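Cedden Table Swap opens its September season, and I'd love you to come

FOR IMMEDIATE RELEASE
2018-05-04

Hello from the back office at Nyarko! I'm Ayuba Agbenyega, I look after the Cedden Table Swap, and I get to write the announcement this year, so please forgive me if it runs on a bit. I've been sitting on this news for weeks and I'm not very good at sitting on news.

The short version is that the Cedden Table Swap is coming back in September, it's going to run for two weekends instead of one, and it's moving into the old seed warehouse on the Trerkard side of the river. Admission is free. Parking is free too, if you don't mind the gravel.

If you've never been to a table swap, the idea is simple. You bring a table you've stopped loving – kitchen, coffee, card, folding, whatever you can get through the door – and you leave with one that somebody else has stopped loving. No money changes hands for the swap itself. We hand you a paper ticket when your table comes in, and that ticket is good for any table on the floor. A nice big farmhouse table counts the same as a plant stand. People argue with me about this every year (my own brother does!) and I keep telling them that the person with the farmhouse table usually wants the plant stand.

Last season we took in 647 tables. I still find that number hard to picture, even though I carried a fair few of them myself and my back remembers. We ran out of floor by lunch on the first morning and ended up with dining tables lined up along the loading dock under a tarp. It was a wonderful day and I never want to do it that way again, so that's why we went looking for a bigger building.

The seed warehouse has a wide roll-up door on the street side, so you can back a truck or trailer right up to it. Inside there's one long main floor and a mezzanine, which we'll keep for small and delicate pieces. Hevulley Hardware is setting up a repair bench near the entrance, and they'll tighten a wobbly leg or glue a loose apron while you wait. They'll also have wood filler, felt pads, sandpaper and those little brass screws that always go missing. The repairs are free and the supplies are for sale at the regular shop price.

I should say something about condition, seeing as my inbox fills up with it. Scratches are fine. Water rings are fine. A table with one short leg is fine if you tell us which leg. What we can't take is anything with bugs in it, anything with broken glass, or anything too heavy for two people to lift. If you're not sure, send a couple of snapshots and the measurements to the swap desk and we'll let you know before you load up the car.

Please measure your doorway before you come! I say this with love. We had a gentleman fall head over heels for an oval walnut table, swap for it, tie it to his roof, drive home, and come back an hour later with the table still on the roof.
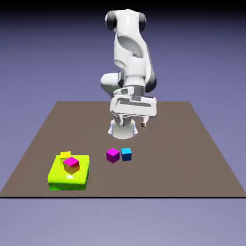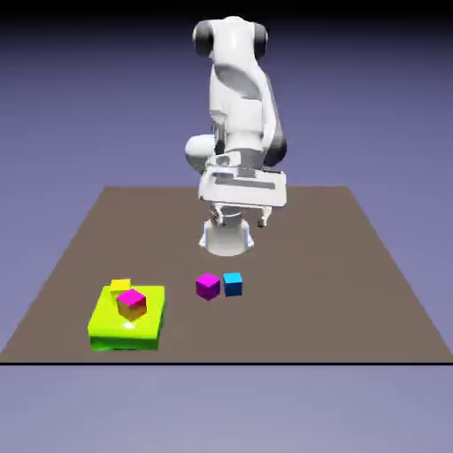 My neighbor Odalys wrote in to say that she swapped the same drop-leaf table in and out of the event twice, once on purpose and once because she missed it, and she wants to know if she can reserve it this year. She also asked for more seating, because after an hour of looking at tables she would like to sit down at one.

Well, I can't reserve tables for anybody, and that includes people who bring me lemon bars. But we did listen on the seating. There will be benches down both long walls, and the coffee stand is getting its own corner with proper chairs, so you can rest your feet and keep an eye on the piece you're hoping for.

A few other things are new. The first hour each morning is set aside for anyone furnishing a first apartment or starting over after a fire, flood or move. You don't need a table to trade for that hour and you don't need to prove anything to us. Just come to the side door and we'll give you a ticket. We tried this in a small way last time and it was my favorite part of the whole weekend – one young couple took a big maple desk, planning to eat dinner on it, and I thought that was a very sensible plan.

We're also running short refinishing classes on the mezzanine. There's room for 8 people in each one, so do sign up early. You'll learn how to strip old varnish without gouging the top, how to pick a finish for a table that's going to see a lot of spaghetti, and how to tell veneer from solid wood by looking at the end grain. Wear clothes you don't care about. Gloves and rags are provided.

Delivery is available inside Cedden for a small fee, payable to the driver. If you live farther out, ask at the desk and we'll try to match you with someone headed your way who has space in the truck.

Leftover tables go to the Trerkard community kitchen and to local classrooms, and anything past saving gets broken down for parts. I keep a bin of orphaned legs, and you are welcome to dig through it.

Drop-off starts the afternoon before each weekend. Please label your table underneath with masking tape, because it peels off clean. Class sign-ups, drop-off times and the list of what we can and can't take are posted at the Nyarko front counter and on the swap page.

Press are welcome at any time, and I'm happy to talk tables for as long as you can stand it. Ask for Ayuba at the swap desk.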